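Teaching a Robot Arm by Remote: Things I Wish I'd Written on the Wall
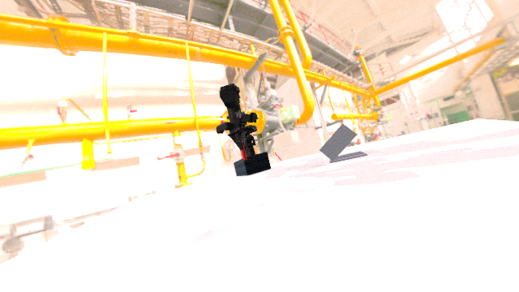
I've been teaching little arms to do shop chores for three winters now, and most of what I know I learned by doing it badly first. My practice bench these days is simulated, because a crash in there costs me a key press and a crash in the garage costs me a gearbox. I drive with a small leader arm clamped to my real workbench, and whatever I do with my hand, the black one on the screen does too. The task I'm recording at the moment is the gray panel, the thin one leaning up off the dark slab to the right of the arm. I want it laid flat, gently, every time. Sounds like nothing! It took me most of December to get demos I'd keep.

So, tips, in no special order.

Park in the same pose before every take. Mine is straight up with the gripper pointing at the ceiling, and I have a strip of masking tape on the leader arm so my hand can find it without looking. If you start from wherever you stopped last time, the first second of every recording is garbage.

Go slower than feels natural, but don't stop dead. Long pauses are poison. The arm learns to pause too, and then it sits there thinking about its life with the panel half lowered. If you need to scratch your nose, throw the take out and start over.

Move the object between takes. A finger's width to the left, a bit of a twist, a steeper lean. My first batch was 146 takes with the panel in exactly the same spot, and the arm got wonderful at that one spot and useless everywhere else (I sulked for a whole weekend). The second batch was 400, all nudged around, and that one was worth keeping.

Pick one way of doing it. If you sometimes come at the panel from above and sometimes from the side, the arm will try to split the difference and whack the edge. Decide before you sit down, write it on a sticky note, and stick to it even when a cleverer way occurs to you at take 44.

Turn down the lighting if your tabletop is white. I like a bright scene, but pale things wash right out against it, and you'll be squinting at the far edge wondering how deep you are. I use a second view from the side whenever I'm judging depth.

Keep a few recoveries. Peadar Doherty put me onto this one. When you miss the grip and then fix it smoothly, save it! Just trim off the part where you're fumbling, and keep the part where you're getting back on track.

Name your files while you still remember them. I have a folder called Drovirel with 1,106 takes in it, and a good chunk are called "test" or "test again" or "good one." I've been putting off sorting it since the spring.

Rest your elbow. A folded bath towel under the forearm does more for shaky demos than any smoothing filter I've tried. Change hands if you can, though my left-handed takes look like somebody stirring paint.

And quit while the takes are still good. After an hour or so I get sloppy, the gripper starts closing early, and I end up deleting the last batch the next morning over coffee anyway. Next up for me is doing the same panel with the slab turned sideways, and I'll add to this page when I've got enough takes to say anything useful.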